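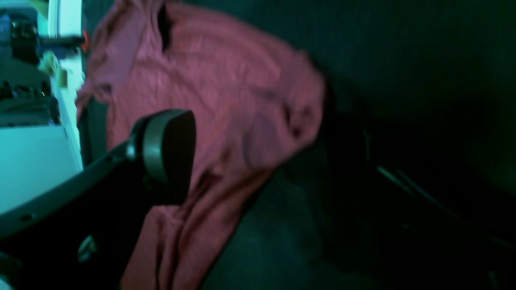

Wrist view, crumpled pink cloth, finger pad at the fabric. Colours are as the kit records them.

Trekura Cloth Kit: notes and data card

Status: under review, not recommended yet
Last edited: 14 June 2020

What this is

A folder of recordings made with the Trekura Cloth Kit, which Brukirex sells as a ready-to-use add-on for picking up and folding laundry. The kit is a gripper, a small wrist camera and a licence for the folding software. We had it on loan at Dunddale and kept everything it recorded, good and bad. The sales sheet says it "handles any household garment". Read the rest of this file before you repeat that to anyone.

What's in the folder

600 attempts in total, wrist camera only
166 marked as a clean pick by our own rule (see below)
40 held back for testing; please don't train on these
log.csv, one line per attempt
notes.txt, typed during the runs and never tidied

What counts as a clean pick

The cloth leaves the surface and stays in the fingers for 6 seconds. Brukirex counts a pick as soon as the fingers close on something, so their figures and ours can't be put side by side. Their software also writes its own "success" column. We left it in the log under the name vendor_ok. Treat it as a claim.

Known problems

Colour is poor. The wrist camera leans heavily towards green and cyan, and the white balance setting in the menu made no difference that we could find. Don't sort garments by colour from these files.

Blur is common, even in files the software rates as sharp. Edges of cloth suffer most, and those are the parts a folding program needs.

The view is turned on its side. The manual says this is corrected on export. It wasn't in our copy, so rotate before use.

It is often hard to tell from one picture whether the pad is pressing on the cloth or just above it. The kit has no touch sensing, and the brochure is quiet on the point.

Folding was tried and dropped. The few runs we have are in the folder called misc and are not counted in the totals.

Compared with Barta

We had hoped to run the older Barta gripper on the same garments. The mounting plate in the box didn't fit our arm and a second one never came, so there is no comparison here. Anyone quoting this folder as proof that Trekura beats Barta is making it up.

Use

Free for research and teaching. Please don't use the files in adverts, and quote vendor_ok only with our own column next to it. Corrections to the log are welcome, with the attempt number given.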